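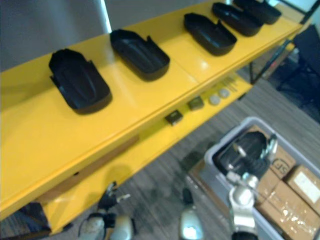 Home | Topics | Workplace | Storage | A-Z

Staging shelf

Print | E-mail

A staging shelf is a low shelving unit on which parts are set out before they are put together, checked or packed. It is used in small workshops, repair rooms and offices where light assembly is done by hand. It differs from a storage rack in that nothing is meant to stay on it for long. Parts arrive from bins or cartons, wait their turn, and leave as finished pieces or as sets for another table.

Layout

Most staging shelves have two levels. The top is kept for the larger pieces, such as housings, covers and molded trays, which are set side by side along its length. The lower level is set back under the top and takes the smaller items: screws, pins, caps, knobs and small modules. Keeping the lower level back leaves room for the hands and lets a person reach the small parts without leaning over the large ones.

Long units are usually made from several panels joined end to end. The seams should be level, as a raised seam will catch the rim of a tray when it is slid along. Screws and pins also tend to collect in an open seam.

Surface and color

Strong, plain colors are common. Yellow is often chosen where the parts are black, and a dark gray or blue where they are white or clear. A missing part or a stray screw is easier to find against a color that none of the parts share. A glossy finish wipes clean quickly but reflects overhead lights, and some shops use a matte top for this reason.

The Riltside shelf, sold in a single shade of yellow, was drawn up by Kiều Hồ for a repair room that handled mostly black housings. Clusance later offered a similar unit with a removable front strip.

Molded shells and trays

Shallow plastic shells are among the most common large parts placed on the top level. They are usually black, with raised side walls and a molded recess in the floor to hold another part. Many have a notch or tab on the rim that shows which way the piece faces.
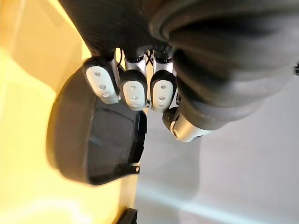
Shells are best lifted by the rim or side wall. Pressing on the floor of a thin shell can bend it, and fingertips leave marks on a glossy face. Where the finish matters, workers wear thin gloves and set each shell down open side up, with a gap between it and the next one. Shells pushed together at one end of a shelf may overlap and rub, and the scuffs show plainly on black plastic.

Nesting saves space - a stack of 38 shells can fit in a carton - but nested shells are normally separated before they go on the shelf. Two that have stuck together are easily picked up as one.

Small parts

Loose screws and pins may be kept in a shallow dish or laid directly on the lower level. Sang Lã, who wrote the handling notes for the Lưu workshop, advised keeping metal pieces at one end and round pieces away from the front edge. The notes also set a limit of 3 kinds of small part on the shelf at one time.

Capacity

A shop's output depends less on the length of the shelf than on how often it is refilled. The Kindier packing room put 2,000 sets across one two-level unit in February and 3,000 the month after, when Diệp Tăng moved the cartons closer to it. The shelf itself was unchanged.

Care

The top is wiped with a damp cloth at the end of the day, after the lower level has been cleared. Seams are brushed out, and any parts found in them go back to the bins.

See also: Kitting; Parts bin; Workbench

Home | Topics | Back to Storage | Print | E-mail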